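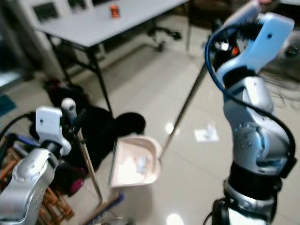
Figure 4. Sweeping exercise: broom in the left gripper, dustpan in the right.

4. Sweeping exercise

This section covers the two-arm sweeping exercise for members of the Urthorpe student robotics club. Complete Section 3 (Gripper Check and Home Position) first. The exercise uses the Zeltident control program, and you need your own login. Shared logins were removed on 2018-12-11 and no longer work.

4.1 What you need

One long-handled broom
One long-handled dustpan
Torn paper or tissue for sweeping
The club laptop with Zeltident installed
At least two members, one at the laptop and one at the stop button

Do not use sand, flour, glitter or anything liquid. Fine powder gets into the gripper fingers and the tile joints. Paper is enough for every level of the exercise.

4.2 Preparing the floor

1. Clear the working area in front of the robot. Bags and jackets may stay in the room but must be outside the reach of both arms.

2. Push chairs back until their wheels or legs are outside the working area.

3. Check the floor for cables. Move any that a broom head could catch.

4. Drop the paper on the tiles between the two arms. For level 1, use large pieces only. Small scraps are for level 2 and up.

Note: Glossy tiles reflect the ceiling lights, and the Fekolberg vision module sometimes marks a bright reflection as litter. If this happens, turn off the row of lights nearest the robot and run the floor scan again.

4.3 Loading the tools

CAUTION: Keep your face and hair away from the arms while loading. The grippers close as soon as the command is sent, with no delay.

1. In Zeltident, open the Tools page and select Open Both.

2. Hold the broom handle between the fingers of the left gripper. Keep your own hand well below the fingers.

3. The member at the laptop says "closing left" out loud and selects Close Left.

4. Pull the handle down gently. If it slides, open the gripper and load it again. Do not raise the grip force above 200 in the settings box. Higher values can dent a thin handle.

5. Repeat steps 2 to 4 with the dustpan and the right gripper.

6. Lower both arms until the tools touch the floor.

Check the gripper cables before going on. Each one should hang in an open loop with enough slack for the wrist to turn. A cable that is pulled tight or trapped behind the handle has to be freed now, with the arms stopped.

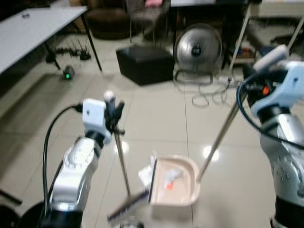 The two handles should lean in toward each other, with the dustpan and broom close together on the floor. If the handles cross, the arms are too near the center. Select Spread on the Tools page and lower the tools again.

4.4 Running a sweep

1. Select the Sinaga routine from the list. It is the only sweeping routine approved for new members.

2. Set the speed to Slow.

3. Put one hand on the stop button and keep it there until the arms are parked.

4. Select Run. The right arm holds the dustpan still while the left arm makes short strokes toward it.

5. When the strokes are finished, select Pause and look at the dustpan. Write down what is inside it and what is still on the floor. Both go in the team log.

6. Select Resume for another pass, or Park to finish.

Do not reach in to push paper into the dustpan between strokes. If a piece is stuck under the rim, pause first – then use the grabber stick, not your hand.

4.5 Error codes

686: Left gripper has lost the handle. Press stop, pick up the broom and go back to 4.3.

2000: Arm outside the working area. Press stop, then park both arms. The routine has to be started over.

2169: Dustpan tilted. A small tilt is allowed on level 1, so you may continue. On level 2 and up, pause and reload the right gripper.

Any other code: park the arms, write the code in the team log and tell the club leader before running again.

4.6 Finishing

Park the arms, hold each handle and open the grippers one at a time. Empty the dustpan into the paper bin – the paper can be used again if it is clean. Log out of Zeltident before closing the laptop, or the next team will not be able to connect.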